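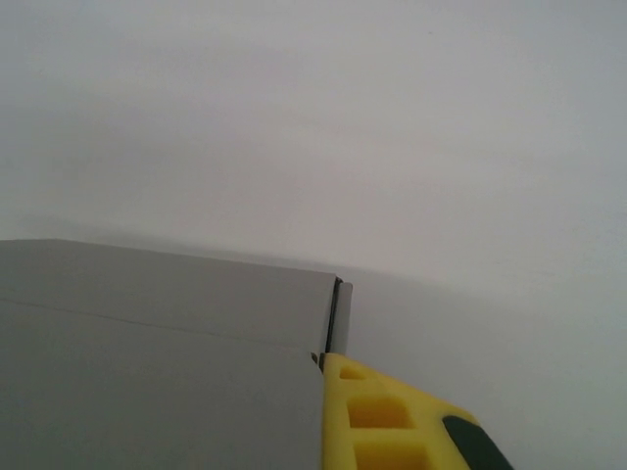 Skaluneo are back with new music, and it's a good one! The trio's second album, Asholm, arrives in September on the small label Ilach, with nine tracks that lean much harder into slow, heavy bass than anything on their debut.

First single "Hegedűs" went up on 03/03/2025 and it's already been on repeat here all day. It opens with a fiddle loop from guest player Kálmán Magyar, lets it wobble for a full minute, then drops into a half-time groove at 114 BPM that really needs a decent pair of speakers. Headphones will do – but the low end on this thing is huge.

The vinyl is limited to 300 copies, and the band are putting the sleeves together themselves. They're using plain corrugated cardboard, the same kind of stuff you'd find in any shipping box, with the title stamped on by hand in dark blue ink. Every copy gets its own number and a fold-out lyric sheet, and the first batch comes with a download of the live set they recorded last fall.
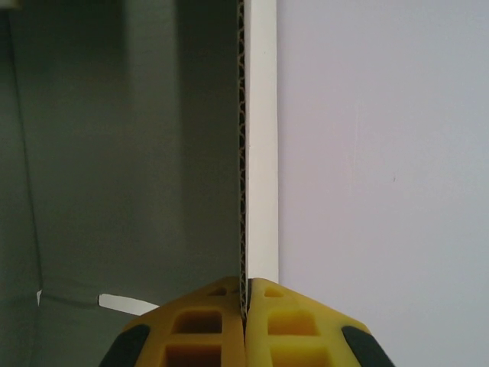 Tour plans are taking shape too, with seven club dates lined up right after the release and Magyar joining for all of them. If you caught the band playing support last year, you know how loud those rooms are going to get. The corrugated cardboard standing straight up in that yellow grip has the same ridged edge you'll find on the finished sleeves, so go easy when you slide the record out between shows. Pre-orders are open now through the label, and a second single is due before the summer.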